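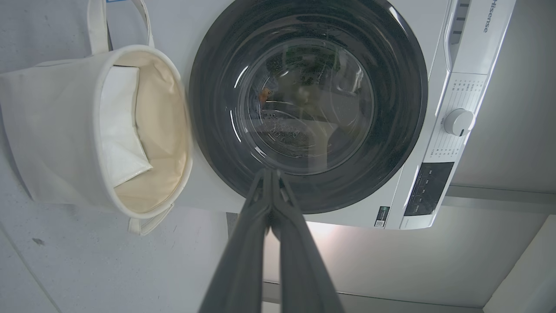
Laundry station, door closed, gripper at the bottom of the porthole. Agenda item 1 refers.

Dirnitis Household Handling Group
Minutes, October meeting, 14:00

Present: Annatjie Lekota (chair), Valentin Baumgartner, Regula Zwahlen, Perihan Soylu (minutes)
Apologies: Kilian Frei, who sent comments longer than the draft

1. Door rule
The draft says the arm "shall not touch the door while the drum contains items." Regula pointed out that this makes unloading difficult. Valentin defended the wording for a while and then withdrew it. New text: no contact with glass or door ring until the operator has confirmed that the cycle has ended and the door is unlocked. Agreed.

2. Speed near people
Kilian's written comment asks for 100 mm per second whenever a person is within reach. Valentin said that at this rate socks would be a full-time position. Annatjie ruled that socks can wait. Agreed at 100, to be looked at again after 22 logged sessions.

3. Baskets
Soft baskets move when pulled, and the strap handles are the right size to catch a finger. The draft had one line on this, reading "baskets: be careful." Replaced with: handles to be laid flat and away from the arms before start; one garment per grip; stop and call the operator if the basket lifts with the garment. Perihan asked whether "garment" covers towels. It does now.
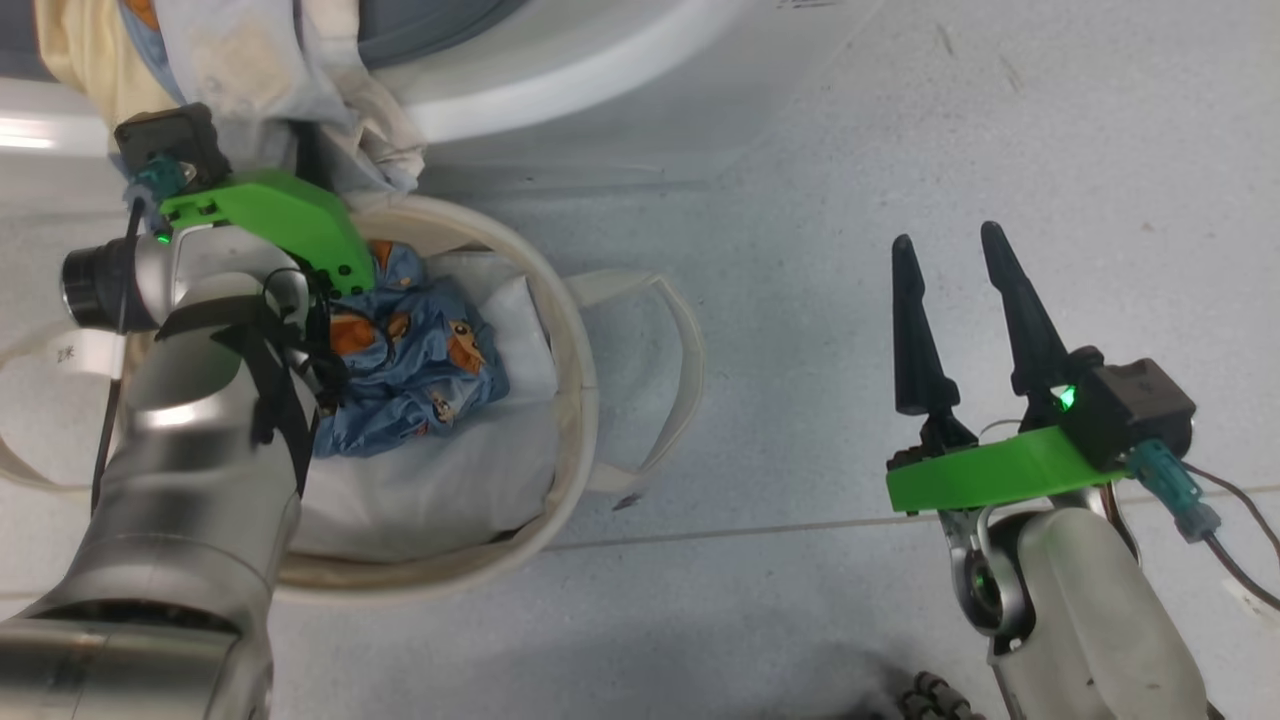

4. Cables and tags
Cables to be checked for slack at full reach before each session. Paper tags on the arms stay allowed if they are kept clear of the fingers. Regula wanted them banned, and her objection is recorded here at her request.

5. Stop button
Must be within reach of the operator's chair. Valentin asked which chair. Deferred.

Actions
Valentin: revised items 1 and 3 to all members
Regula: wording on tags, one paragraph maximum
Kilian: shorter comments

Closed 15:40.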